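Caring for a Light Wooden Table: Tips From My Kitchen

When we moved to Rekavbridge, the first real furniture we bought was a wooden table. Before this I had only tables with plastic cloth on them, and I did not know how to treat bare wood. I made many mistakes in the first winter. I write down what I learned, so that maybe your table will have an easier life than mine had.

Know what is on your wood

Before you clean anything, find out what finish your table has. Mine is oiled. Many tables in the shops are lacquered, and they look almost the same, especially if the wood is pale. There is a simple test. Put one drop of water in a place where it is not important, for example on the underside near a leg, and wait 12 minutes. If the drop sits round and leaves nothing when you wipe it, you have lacquer or a fresh oil. If there is a darker spot, the wood is thirsty and needs oil soon. The spot goes away when it dries.

If your table is lacquered, please skip the part about oil. Oil cannot go through lacquer. It stays on top and becomes sticky, and then all the crumbs live there.

Daily wiping

Use a soft cloth, damp but well squeezed. Water should not run from it when you press it in your hand. I wipe always in the direction of the grain, then once more with a dry cloth. The second wipe is the one I used to forget, and a pale table shows this very quickly, with gray clouds in the places where people eat.

I do not use the green side of a kitchen sponge. It makes fine scratches across the grain, and you see them only in the evening when the lamp is low.

For grease, a little dish soap in warm water is enough. Take the foam only, on the cloth, and after it go over with clean water and dry. 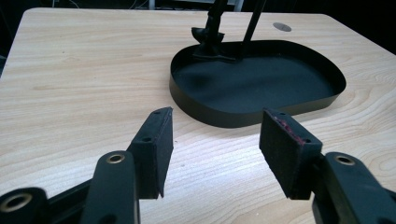 Photo: Alside Home Notes / kitchen table series

Look at the grain before you sand

A wooden top is not the same everywhere. It can have long lines that go quietly across most of the surface, and then a place where the figure is darker and turns in swirls. In the long lines the sanding is easy. In the swirls the direction of the wood changes, so I go there with less pressure and finer paper, and I look often from the side.

I learned this on an old side table from the Simiyu Street flea market. I sanded everything with the same force and the swirly part became a small valley. You cannot see it, but a glass of water tells you.

Rounded edges need also attention. A sanding block is flat and it will make a flat place on a curve. For the edge I fold the paper in three and hold it only with my fingers, following the shape. Two or three light strokes, then feel with the hand. The hand notices more than the eye.

Oiling the top

I oil my table 2 times in a year, once in spring and once in September before the heating starts. The heating makes the air dry, and dry air is when the small cracks come.

You need:
a clean cotton cloth without color (a red cloth gave me pink wood once)
oil for wood that is safe near food
fine sandpaper
old newspapers for the floor
gloves, if your skin is sensitive

Clean the table in the evening and let it dry through the night. In the morning sand very lightly with the grain, and take away all dust with a cloth that is a little damp. When it is dry again, put the oil thin. Thinner than you think. Wait 30 minutes and wipe away everything that did not go in. If you leave it, it becomes a glue.

I use a can of Ostska table oil, 405 ml, and it lasts me for several years because I put so little. Close the lid well and keep it in a cool cupboard.

Important: cloths with oil can start to burn by themselves when they lie in a ball. Spread them flat outside until they are stiff, or put them in a jar with water and a lid. I did not believe it until I read the back of the can.

Small problems

White rings from a hot cup. On an oiled table, try first with some oil on a soft cloth and rub gently in the direction of the grain. Give it one night. Often the ring is weaker in the morning, and the second time it is gone.

Black marks. They come usually from iron together with water, for example a wet pan. Rubbing does not help. Lemon juice can make them lighter, but it can also bleach the wood around, so make a test on the underside.

Candle wax. Put ice in a plastic bag and lay it on the wax until it is hard. Then lift it with an old plastic card. I never use a knife for this.

Scratches from things with hard feet. Metal parts, screws, tools and clay pots scratch pale wood very easily. Stick felt pads under everything that stays on the table, and change them when they become full of crumbs, because a dirty pad works like sandpaper. If you repair things at the kitchen table like we do, put a thick towel under first.

Sun. Pale wood becomes more yellow near a window. Move the fruit bowl and the table runner sometimes, otherwise you get their shape on the wood. I turn my table around each time after oiling, it takes one minute and the color stays even.

If you have a table made of a very soft wood, some of these tips are maybe too strong for it. Start with less pressure and less water, and try always on the underside first.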